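The Floor at Gorkano, page 9 of 24

Fri 10 February

Gorkano has four rooms, two good chairs and one wooden floor, and the floor is where everything ends up. We own shelves. They came from Prerkow in August, still in the packaging, and they are now a very nice place to keep the packaging.

So this winter we're tidying from the ground up, and the gallery follows along, one picture to a page. Page 8 was the corner with the paint cans. Page 10 will be the radiator, assuming we can reach it. If you're looking for the before-and-after kind of gallery, with the fern in the last picture, I'd try another website. We did have a fern.

The rule for the floor is simple enough. Anything lying on it gets a name, a shelf or a ride to the dump. The name is the hard part. Screws are screws and a board is a board, but every old workroom has its share of small shiny things that obviously belonged to something once, and you can't throw one out until you've stood there with it for a while feeling guilty.

On this page: plywood with a hole drilled near the top, black mat with the sparkle in it, brown planks, and a yellow-gold item with stepped ridges and a smooth shaft.

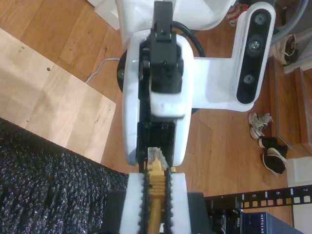

Oľga Kubíček wrote in to say that a thing with no name should go in a jar by the door for one month, and if no one has come asking for it by then, it goes out with the trash. She has done this in her own house for years and has regretted it only once, over a part from a coffee grinder. She also thinks plywood should never be kept "for later," as later is how you end up with a garage you can't park in.

We like the jar. We have, in fact, adopted the jar, and it's full -- so there is a second jar, and I can see where this is going. On the plywood we're less convinced. Scrap board gets used here all the time: under table legs, behind the door when the wind is up, as a tray for wet boots. The spots don't bother anyone and a drilled hole means it can hang on a nail, if somebody will put in the nail.

The mat is a separate argument. One side says it hides the dirt, the other says it is the dirt. It has survived two votes so far, and I expect it to outlive the shelves.

For anyone keeping score, the yellow-gold item is filed under "Hardware, handsome." That drawer also holds a doorknob from a house in the Sauerland, a bell with no clapper and over 50 keys. Would any of them open anything? We tried nine of them on the cellar door one evening and then it was time for supper.

Suggestions for names are welcome and can be left in the guestbook. Please be brief. The last page drew a reply of 500 words on the correct storage of paint, and the paint has since moved to the hallway.

Next page: the radiator.
Previous page: paint cans, corner, one glove
Back to the list of all 24 pages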